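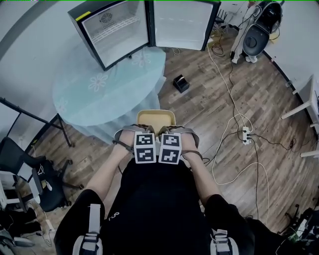
Session 4 is on marker cubes and the hand-held grippers, so get last time's notes out, we build on them. Reminder of the idea: you wear the grippers on your own hands, do the job yourself, and software works out where each hand was from the printed squares. One cube per hand, as in the photo, black pattern on white, and more than one face of each cube showing to the head camera. That last bit is what you are aiming for. One face will give you a position but the tilt jumps about, two faces and it settles down. Every face needs its own pattern. Don't print the same one twice, we lost an evening to that in January.

Making the cubes

Print at full size, turn OFF "fit to page". Measure the black square with a ruler afterwards and write the real size down, the software wants the real one and not what you asked for. Matt paper. Glossy catches the ceiling light and the corners vanish. Leave a white border all round the pattern, at least one small square wide. Glue flat, no bubbles, press under a book overnight. Bent face = bad corners = bad everything.

Wearing it

Shoulder straps first, then hands. Hand straps snug round hand and wrist, cube must not wobble when you shake your fist. Wobble goes straight into the numbers. Leave some slack in the wrist cord, then bend your elbow right up and check it doesn't pull. Sit down for your first goes. Standing comes later.

Choosing a job

The fridge door is our standard one this term. Good because the door only swings one way, so you know what the path ought to look like: part of a circle, hinge in the middle. If your plot isn't a curve something is wrong with the setup, go back to the ruler. Start with door shut, hands in your lap, hold still while you count to 4. Open, pause, close, hands back. Same every time.

Cables: keep them out from under the chair wheels. Look before you roll.

Running the software

We use Vurent for tracking and Amura for the plots. Put your cube size in Vurent BEFORE you record, it does not fix old files. 9 good runs each is enough for the homework. The shared set in the Reserard folder has 272 runs, use it if yours go wrong, but say so in the write up.

Throw out any run where a cube goes missing for more than 200 frames in total. Short gaps are ok, Amura joins them up. Long gaps it just guesses, and the guess looks lovely and is wrong.

For next time

- both cubes finished and measured
- runs recorded, bad ones marked and kept, dont delete them
- one plot of the right hand path, axes labelled with units
- half a page on where your tracking dropped out and what your hands were doing at the time

Spare paper and glue in the Sotiropoulos room, top drawer. Put the lid back on the glue please.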